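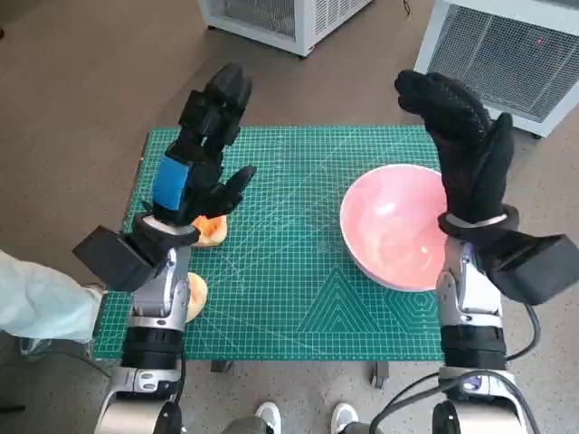
Melon and a pink bowl on the green mat, Wivham open day.

I should say at the start that I don't much like open days. You are given a sticker with your name on it, somebody walks you past the clean parts of the building, and you go home with a tote bag. The one at Wivham in September had the sticker and the tote bag, but it also had a room set out as a kitchen, and that was my reason for paying for the train.

The programme called it "Everyday food: a working session". I had expected an oven, or at least a sink. The tap is down the corridor, next to the coats. What you get is a low surface with a green cutting mat on it, the self-healing sort with a white grid that I associate with quilting and model aeroplanes. It has triangles printed along one side and part of a hexagon. I have owned one of these for years and it has never once had fruit on it. Our guide, Han-gyeol Ahn, said the grid was handy for putting things back in the same place. Fair enough, though I would have liked to see a plain chopping board tried as well.

The subject of the 2 o'clock session was melon into bowl. There was a wedge of orange cantaloupe and a second, paler slice, more yellow than orange, both over to the left. The bowl was on the right, round and pink with a white rim, and very shiny inside under that lighting. I asked whether the fruit was real. I was told yes, and then told not to touch it, so I can't say more than that. A woman from Adach behind me thought the paler slice was honeydew. I wouldn't put money on it.

As a kitchen job it is a dull one, and I mean that as a small compliment. Most demonstrations I have sat through go straight for the pancake or the cocktail, and you learn nothing about whether any of it would help on a wet evening when the table needs clearing. Moving slices of fruit into a bowl is something people do all the time. Melon is also awkward. It slides, it bruises if you pinch it, and a wedge never sits the way you left it. Still, two pieces and one bowl make for a very tidy table. Mine would have the rinds on it, and a knife, and the post.

We were allowed 30 minutes in there, of which a good part went on a talk about Grillard, the firm paying for the refit. The refit is costing £1,360 a room, if I heard correctly over the fan. I asked what happens to the fruit afterwards and got a long answer about storage that didn't include anybody eating it.

Questions were taken standing up. A man called Oh wanted to know why the bowl was pink. Easier to spot against the green, said Ahn, and I believed that one. I asked whether they ever used a chipped bowl, or a wooden one, or fruit straight out of the fridge – and was told this was "on the list". I have heard about a lot of lists on open days.

The café is worth a mention. Tea was 50p, in a proper mug, and there was a fruit salad with no melon in it. The toilets are upstairs only. If you go next time, ask for the afternoon group, as the morning one was full and people at the back said they saw mostly shoulders. Take a coat for the corridor.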